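# Set dresser and props assistant, small theatre

Skeltier is a touring theatre company of five people, with a workshop and a rehearsal room on the ground floor of the old Kettunen furniture works. We are looking for a props assistant to join us in July and stay with us through the autumn tour.

The tour is a new play called *Window*, written by Katherine Ospina. It takes place in one room of a house being cleared after a death, and much of it is about what people keep.
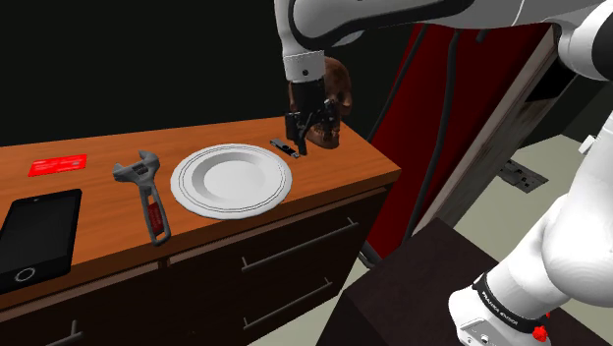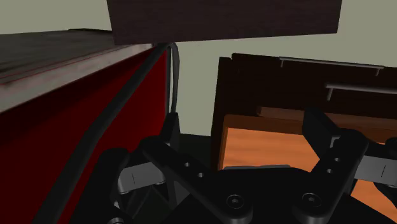

## The job

You will work mainly with Arne Wegener, our designer, and with Dayana Arango, who runs the stage. Until we open, most of the work is finding, making, repairing and labelling things. Once we are on the road it is setting up, checking, packing and mending.

You will:

- find props by loan, hire or second-hand purchase, and keep receipts
- make simple items from card, wood, fabric and filler
- keep the props list up to date as the script changes (it will change, and often late in the afternoon)
- set the stage before each performance and clear it afterwards
- help load and unload the van
- look after borrowed items and return them in the state they came to us

The props budget for *Window* is 3,000 pounds, of which 1,717 is still unspent. Arne signs off anything over 50 pounds. Below that you can decide for yourself.

## Who we are looking for

You don't need a degree or a long list of credits. We would like you to have made or mended things for a show, a shop window, a museum or something similar, and to be able to tell us how you did it. Amateur and student work counts.

You should be comfortable with hand tools and a sewing needle, and tidy enough that someone else could find a thing on your shelf without ringing you. A full driving licence would help, but we can manage without one – Dayana does most of the driving.

Some lifting is involved. If that is a problem, please apply anyway and tell us what you can do, as we can share the load out differently.

## Hours and pay

The post is full-time. Rehearsal days start at 10 am and finish at 6 pm. On tour the day starts later and ends when the van is packed. We pay the same weekly wage to everyone in the company, and will send you the current rate with the application form. Travel and rooms on tour are paid by us, and there is a daily food allowance.

You would have your own room wherever we stay. The workshop has step-free access from the yard. The rehearsal room is up one shallow step and we have a ramp for it.

## How to apply

Write to Yeison Sotelo at the company office and ask for the form. Send it back with a short letter, no more than a page, and up to five photographs of things you have made. Phone pictures are fine. Please say which parts were your own work if you made something with others.

We will invite a small number of people to spend a paid half-day in the workshop. You will be given an ordinary task, such as ageing a letter or fixing a drawer, and there will be time to ask questions over lunch. Elikem Yakubu, who had this job on our last tour, *Humis*, will be there for part of it and is happy to talk about what it was like.

We reply to everyone who applies, by email unless you ask for post.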